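FOR IMMEDIATE RELEASE

June

Brirna Regimental Museum puts 80 cap badges on show, and yes, you can try to find your grandfather's

I've been looking after the badge collection at the Brirna Regimental Museum for long enough that my family has stopped asking what I do all day. What I do all day is look at very small pieces of metal through a magnifying glass, and starting in June you can come and do the same. Our new display is called Worn on the Left, and it opens in the long gallery on the upper floor, the one with the creaky boards, at 10 in the morning.

The show covers the cap badges, collar badges and buttons of the old Nidden Light Infantry, from the first pattern the men wore on their shakos right up to the last one, which was handed out the year the regiment was merged. There are 80 badges in the cases. We own a good many more than that, and I'll get to those in a minute.

If you don't know the Nidden story, the short version is that the regiment was raised in the river towns, spent a lot of its early life guarding bridges, and ended up with a heron on its badge. The heron stands on one leg inside a wreath, and under it there's a scroll with the motto, "Hold the Ford." That's the official badge, anyway. In practice the heron changed every time somebody ordered a new batch. Early on it looks left. Then for a while it looks right, and there's a run of officers' badges where the neck is so thick that the men called it the goose. I have a letter from a quartermaster complaining about the goose at some length, and it's in the second case so you can read his whole grumble for yourself (his spelling is all over the place, but he was clearly very upset).

The royal badges get a wall of their own. When the regiment got its first royal Colonel-in-Chief, the tailors had to add a crown above the wreath, and there wasn't much room for it. The first try squashed the heron down so far that its foot disappears behind the scroll. Headquarters sent it back. We have that rejected sample, we have the one that replaced it, and we have the pencil drawing that went back and forth between the palace and the die sinker with notes in two different hands. I think the drawing is the best thing in the whole museum and I've asked for it to be hung at eye level, my eye level, so tall visitors may need to bend a bit.

Now, the rest of the collection. Last winter we were offered the Ekinci bequest, which came to us in cigar boxes, biscuit tins and one hatbox. It holds 2,237 items, nearly all of them badges and buttons, and it more than doubled what we had. The collector had been buying from market stalls and house sales for most of a lifetime and had written a little paper tag for almost every piece, saying where it was found and what was paid. Some of those tags are a joy. One says "Too much, but look at it." We've put a selection of the tags out alongside the badges they belong to, and I'd ask you not to skip them.

Sorting all of that took up every evening I had. Badges of this sort were struck in brass, white metal, bronze and silver plate, and during wartime in whatever could be had, so telling a real one from a copy means checking the weight, the edges and the fixing on the back. Sliders and lugs are your friends here. A badge with a slider that's too short, or with lugs set north and south where they ought to be east and west, should make you stop and think. We have an honest fakes case too, right by the door, with real badges and copies next to each other. I got one of them wrong myself the first time through, and I'm leaving you to guess which.

The display cases and lighting were paid for by a grant from the Kestico Fund, which also covered the printing of a full guidebook. I'm very grateful to them, and I was even more grateful when they agreed that the guidebook could have fold-out pages. We've printed 3,000 copies. It has every badge in the show at actual size, front and back, plus a chapter on how the regiment's buttons changed and another on the sweetheart brooches, those small enameled versions that soldiers bought for wives and girlfriends. I wanted a whole room for the brooches, but we don't have another room, so they're in the drawers under the center case. Pull the drawers out gently, please. They stick in damp weather.

On the first afternoon, at 2, I'll be giving a talk called "What's on Your Hat?" in the reading room. It runs about 45 minutes if people don't ask questions, and people always ask questions. I'll bring some spare badges from the handling collection to pass along the rows. After that there's tea.

We're also holding bring-a-badge sessions all through the run of the show. If there's an old badge in your sewing box or at the back of a drawer, bring it in and I'll tell you what I can about it. Please don't polish it first! I mean this with my whole heart. A hundred years of polishing is how so many herons lost their eyes, and once the detail has been rubbed away it's gone for good. A soft dry cloth is plenty. I can't give you a price, because the museum doesn't do valuations, but I can usually tell you the pattern and the rough date, and sometimes which battalion it came from.

Getting here is easy enough. The museum is at the top of the old barrack square in Brirna, past the arch with the two stone drums. There's parking on the square itself, and the upper floor has an elevator, which is slow but gets there. Entry to the show is included in the normal museum ticket, and children get in free when they come with a grown-up. We've made a trail sheet for younger visitors that sends them hunting for herons around the building, including one on the weather vane that most of the staff had never noticed.

Members of the press are welcome to come in before we open to the public. Drop us a line at the museum office and we'll find a time, and I can have any badge you like out of its case for a proper look. Gloves are provided. I'm also happy to talk on the phone about the Ekinci tags, the goose business, or how to tell a die-struck badge from a cast one, though you should probably set aside your whole lunch hour for that last one.

Press copies of the guidebook are at the front desk, so just ask for one when you sign in.

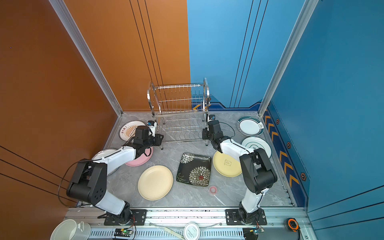
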